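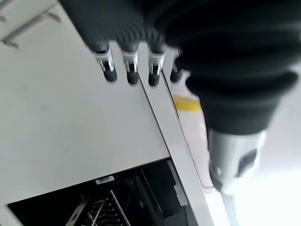 I've been reading the write-ups from people teaching robots to do the washing-up by remote control, and I have questions. Thread, sorry, longish.

First, the word "learned". When the Dillham kitchen project says its robot has learned to put things on a rack, what they mean is that a person in a headset and gloves moved the robot's arms through the job over and over, and a program was then fitted to the recordings. Fine. It's a sensible way to go at it. But say that in the first line and not in a footnote on page 26.

The headline number is 3342 demonstrations. Sounds like a lot. Then you read the appendix and 2541 were kept. So what was wrong with the other 801? Dropped plates? The operator sneezing? The robot stuck with its wrist in the wrong place? That's the bit I want to read and it gets one sentence ("filtered for quality").

If you throw away every run where a person fumbled, you end up with a robot that has never seen a fumble. Then it nudges a cup two inches the wrong way and has no idea what comes next. Anyone who's taught a teenager to load a dishwasher knows that most of the lesson is putting it right afterwards.

And yes, I know some groups record the corrections on purpose. Good. I'd like to see how many, and who decided what counts as one.

I have had a go at this, by the way. Mollent had a demo day last December and let visitors drive. You put the gloves on, you look through the robot's cameras, and you reach for something. My hand went where I thought it should and the robot's hand turned up slightly late and slightly to the left.

I was terrible. It took me two goes to get hold of a plastic lid and I'm fairly handy. The woman after me was much better within a few minutes, which tells you the data depends a great deal on who's wearing the gloves. How many operators were there at Dillham? Two. Two people!

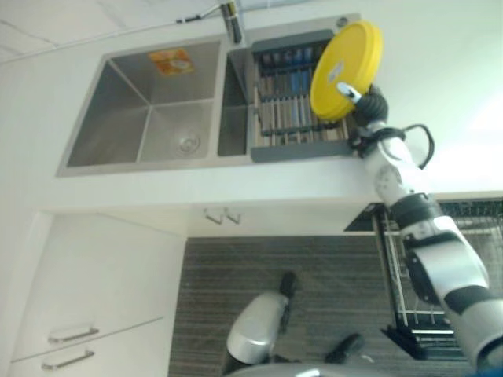
So the robot has picked up the habits of two people. Which end of the rack they start at, how they tilt a lid before they set it down, whether they go round an awkward thing or over it. That could be fine, they might be lovely tidy people. But swap the kitchen and swap the person and I'd want to see it all again before I believed a word.

The other thing with remote driving is that you can't feel anything. With a real lid in your real hand you know when it's slipping. In the gloves I was going by eye the whole time, so I gripped everything far too hard. All of my runs would have taught a robot to squeeze.

Some people get round this by taking hold of the arm and moving it themselves, so the robot records its own joints while you push it about. Bodnár did their tabletop work like that. You feel the weight, you feel when it catches on the edge of something. It's slow though, and your own arms get in the way of the cameras, and try doing it with two arms and a full set of fingers. I can see why they went with gloves.

What annoys me is the videos. Half of them don't say whether you're watching the robot on its own or a person driving it. The Geker one that went round on 18th September had thousands of people in the replies saying we'd all have a butler soon. It was being driven! It says so, in grey, for a couple of seconds at the end.

Put it in the corner for the whole clip. "Driven by a person" or "running by itself". Big letters. Costs nothing.

I'm not against any of this. I'd love a machine that did my dishes. The hands have come on a great deal, and getting a dozen joints to close on a wet saucer without cracking it is hard work by clever people. I just don't think hours of a person doing it well tells me much about the machine doing it badly, which is the part I'd be living with.

What I'd ask for, if anyone on one of these teams is reading. How long does a good operator take to clear one sink through the robot, and how long by hand? If it's ten times slower with a human brain in charge then that's your ceiling for a while, unless the program somehow ends up quicker than its teacher.

Also how often someone had to step in, per load. Give me the plain number, on a kitchen the robot hasn't been in before, with dishes someone else bought.

And please publish the bad runs — the 801, all of them. I'd watch every one.

A couple of people asking if the Mollent gloves were comfortable. No. Hot, and a size too big for me.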